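Open afternoon at the Farquharson building

I went to the open afternoon in November mostly to get an answer to one question. My sister runs a small bakery, and she keeps asking me when she can buy something that will box cookies so she can go home earlier. I told her I would go and look.

The Farquharson building is on the far side of the rail yard, and the parking lot was full, so I left the car at the garden center and walked back. Visitors went around in groups, and mine had 26 people in it, which was too many for the hallways. At the front desk they gave us a sticker and a map that had the second floor upside down. Three outfits had their doors open: Skadeck, Brokance and Pimano.

Skadeck came first. They work on shelf scanning for stores, and their machine rolled up and down a short aisle of cereal and soup, noting what was out of stock. It does that well. It does not put anything on the shelf. A man in our group who manages a grocery store asked about that and was told it was not on their list.

Brokance had the laundry demo. One towel took 4 minutes to fold, and the second one had to be done over. The staff were open about it and said shirts are further off than towels.

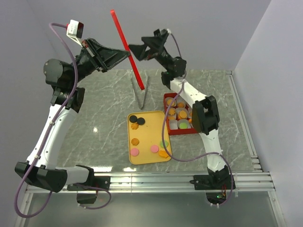

Pimano was the stop I had come for. Rogelio Ocampo showed us around the small-goods bench, where the job is packing cookies into a box. I had pictured a single arm on a conveyor. Their setup uses two, and they can bring their grippers together over the table and hold a thin red paddle between them, with a pair of metal tweezers lying ready below. The orange cookies in the red box each had a paper liner to themselves, the way my sister does hers, and there were still cookies of several shapes and colors on the yellow tray. Ocampo said shape is the hard part. A program that handles a round cookie can fail on one with a wavy edge, and a crumbly one is worse again.

I asked him how it compared with a person. He said a person is faster, and that he would not put it in a shop yet. What they want first is for it to run a whole shift without someone standing next to it. They have logged 4,000 tries on this one task so far – he called that a small number.

Lụa Đỗ, who handles their trials with outside businesses, gave me a more useful answer on cost. She said a shop with one kind of cookie and one size of box could think about a machine now, and it would probably be a plain packing machine with no arms at all. A bakery that changes its assortment every week should wait. My sister changes hers every week.

There was coffee downstairs afterward, and a table of leaflets. I picked up the Pimano one for my sister. The next open afternoon is planned for spring, and you need to sign up ahead if you want the early group.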